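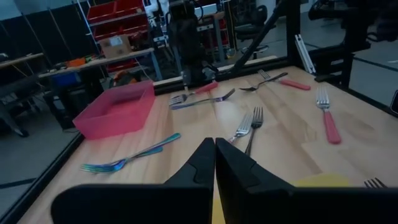

Forks on the table, and the pink bin.

1st March

I am writing this in the evening with my hand wrapped around a warm cup, my wrist is tired again. We are still on the fork task. In February I believed it would be finished before the month ended, but my list says 401 good demonstrations and the plan asks for more, so we continue.

The task is easy to say. There are forks on the table, and the two arms must pick them up and put them in the bins. I move the arms by remote control and the robot keeps the record of what I do. When I explained it to my mother on the phone she asked why the robot cannot learn it from a book. I had no good answer in a language she and I both speak well.

A fork is a difficult thing. It is thin, it lies flat, and the fingers must come down very near to the wood without pushing on it. If I take it by the middle of the handle, it turns a little when I lift. If I take it too near the tines, I have to correct above the bin, and the correction is also recorded. So the robot will learn my hesitation together with the rest. I think about this more than I should.
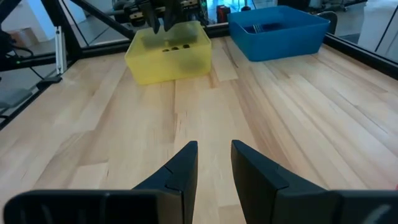
I made 53 attempts before lunch and threw away four of them. Two were my own mistake — I closed the fingers too early and caught only air. The other two I dropped outside the bin, and I was already angry from the first two. I wrote all of them in the Ungate log with the reason, even the angry ones.

My left hand is slower than my right, and I can see it when I play the recordings back. The right arm goes to the fork in one line. The left arm goes, stops, thinks, and goes again. I tried to do ten in a row using only the left, very slowly, and after this it was better. Tomorrow I want to start with the left before I am tired.

After lunch we talked for a long time about speed. I said that I would like to work slowly and make every movement clean, because a clean movement is easier to copy. 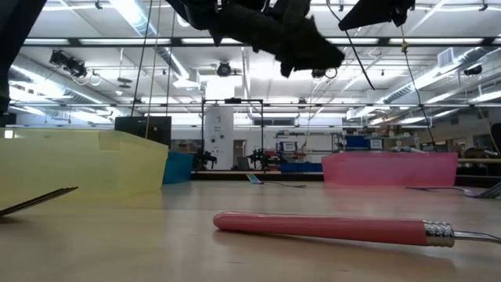

Elis Eynon did not agree. "If you go so slow, the robot will also be slow, and it will wait in places where there is nothing to wait for. Move like you move in your kitchen. A small mistake that you repair is useful, it must see how to repair."

I did not like to hear it, but I wrote it down. In my kitchen I throw the forks in the drawer without looking. Maybe there is something in the middle. We agreed that I will do 80 at a more natural speed and then we compare them with the slow ones from February. The Plademow people want to see both sets anyway.

I tried some at the new speed. It was strange, as when somebody asks you to walk normally and you forget how to walk. My shoulders went up. Elis told me to talk during the work, so I talked about the bus and about the price of eggs, and my hands were calmer. 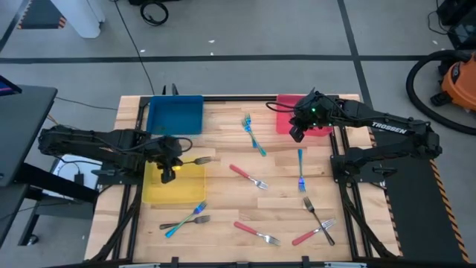 A fork in the left gripper, the right arm over the red bin.

One more thing, so I don't forget. When two forks are crossed, I always take the upper one first. I never decided this, my hand decided it. But is it clear to the robot which one is the upper? From above they look almost the same. I will ask if we should do some where I take the lower one, or if this will only confuse everything.

Also to do: write to Tetteh about the foot pedal, it is too far for my leg. Bring the soft wrist support from home. Sleep before midnight.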